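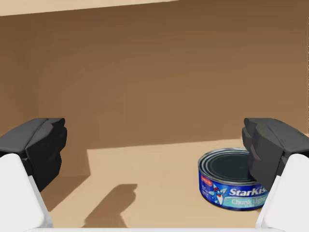

The sound truck came down our street again on Saturday, at an hour when the only people awake in Pinholm were me and the dog. It promised jobs, a new bridge and, if I heard it right over the accordion music, dignity. Then it parked across the bus stop for 18 minutes while the driver bought a sandwich.

I have nothing against campaigns. Somebody has to tell us what the last council did wrong, and the last council is oddly shy on the subject. But every election the town's ordinary rules seem to go on vacation. Put a yard sale sign on a light pole in October and you'll get a $335 fine and a stern letter. Put up 218 portraits of a man pointing at the horizon and you may get to run the parks department.

The Florkton road still has posters from two elections ago. One candidate has faded so badly that he looks like a weather warning. He lost, and he is still up there asking for my trust.

My proposal is small. Make every campaign leave a deposit before the first poster goes up, and hand it back when the last one comes down. Same for the trucks - one ticket for a blocked bus stop, paid like the rest of us pay. Drendar has done it this way for years, and they still manage to elect people over there. Some of them even fix the roads.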